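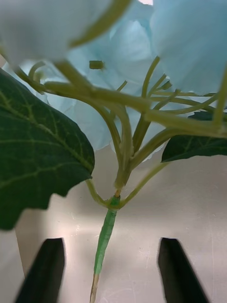
Vol. 52, p. 1266

The Blue Ones

The arm at Fluvel started on the hydrangeas because they were the easiest to sell and the hardest on the wrists. Philomena Mac Giolla had been putting them in vases for most of her working life. She was told on a break, by Diarmuid Mac Mathúna, who managed the floor and didn't like telling people things.

"You'll be moving to checks," he said.

"Checks on what?"

"On it."

The order was for Greenberg, the hotel people. They wanted 3000 arrangements for their places in Platness and Wendness, silk flowers only, all the same blue. Philomena had asked once why a hotel would want every room the same and was told that was the point of a hotel.

She stood on the far side of the bench with a tablet. The fingers opened over the stem, closed on the green tape, and lifted. It was slower than she was. It went over to the vase, stopped, seemed to think, and let go. She pressed the green square for yes. If a leaf had folded under she pressed the red square, and then she had to pick from a list of reasons. Her own reason was usually not on the list, so she picked Other.

By the second week she had pressed Other so many times that Diarmuid came down with a printout.

"What is Other?"

"It looks stuffed in."

"Stuffed in how?"

She pulled the stem up an inch, gave it a quarter turn, and bent one leaf out with her thumb. He looked at it for a while.

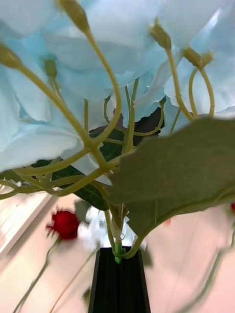

"All right," he said. "Can you say that in words?"

She tried. She wrote that the big leaf should come forward and the flower should lean a little, as if somebody had walked past it. The engineer called from Wendness and asked how many degrees. Philomena said she would call him back, and went home and stood in her kitchen with a protractor from her son's school bag and a stem she had signed out.

It was eleven degrees. They put it in on February 8, 2025, and after that she pressed Other much less.

Two of the women from the roses left in the same month. One went to the bakery. Their bench was pushed against the wall and people put coats on it. At lunch there was more room at the table, and Philomena found she was still sitting at the end, where she had always been squeezed.

Her wrists stopped hurting. She mentioned this to Diarmuid, and he wrote it down and asked if he could use it.

"Use it for what?"

"For the roses," he said.

She finished her tea, rinsed the cup, and went back to the bench. The arm was holding a stem over a vase, waiting for her to press the square.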